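# Drying knits on a clip rack, and whether it's worth it

I put off buying a hanging clip rack for years. The ads make it look like a fix for every laundry problem you've ever had, and it's a bar with clips on it. I still think most of what's said about them is nonsense. But for small knitted things (socks, dishcloths, the odd baby hat) I've come around, with conditions.

My first one was a Tosell. It came with a leaflet claiming it would "halve drying time," and I didn't see that at all. Wool socks hung up in my back hallway in November took as long as wool socks ever take. What I did get was floor space, and that's a fair trade in a small apartment.

## Before you hang anything

Get the water out first. This matters more than the rack, whatever brand you buy. Lay the sock on an old towel, roll the two up together, and lean on the roll with your forearms. Don't wring. If the towel is soaked through, do it again with a second one.

Then pull the thing back into shape with your hands. Toe, heel, cuff. A sock that goes up crooked will dry crooked, and no clip is going to sort that out for you.

## Clipping socks

1. Hold the sock by the cuff, toe down.
2. Fold the top of the cuff over once if the yarn is soft. You'll hear that this leaves a crease. It does, a small one, and it's gone once the sock has been on a foot for five minutes.
3. Squeeze the clip open all the way before you bring it to the fabric. Dragging half-open jaws over knitting is how you get pulled loops.
4. Let go slowly.

The usual advice is to hang socks by the toe so the elastic doesn't stretch. Ruairí Conneely, who taught me to knit and has opinions on everything, swears by this. I tried it both ways with two pairs from the same yarn and couldn't tell them apart afterward. Hang them whichever way you like, but keep both socks of a pair the same. 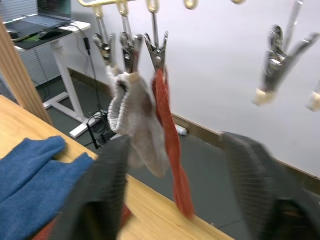 Look at the tips of the clips before you trust them. Bare metal jaws can bite into a loose stitch, and I'd want some kind of plastic cap on the end for anything knitted by hand. On the cheap Karton rack I had after the Tosell, the caps came off within a month. I glued them back on and they came off again. That rack now holds onions.

## Long pieces

Dishcloths and narrow scarves are where I'm least convinced. Hung from a single clip, a long knitted piece carries all its wet weight on one spot, and it tends to twist. For a cotton dishcloth, who cares? It's going to spend its life in a sink. For a scarf you like, use two clips, or fold it over a plain rail, or skip the rack entirely and dry it flat.

I wouldn't hang a sweater from clips under any circumstances. I've read the tutorial that says you can if you use 7 of them. You'll have a sweater with 7 little ears.

## Spacing

Leave a gap between pieces where you can. Every guide says to skip a clip between items, and I follow that when I have the room. On a full wash day I don't, and things dry anyway, just slower on the sides that touch. Turn them once before bed.

Keep colors apart if you don't know the dye. Red yarn is the usual offender, and a damp red cloth resting against a pale sock can leave a mark that will outlast the sock.

## Taking things down

Open the clip fully, again, and lift the knitting away. Feel the toe and the heel first. They're the last parts to dry, and a sock put in a drawer with a damp toe will smell like it. If you're in doubt, give it another night.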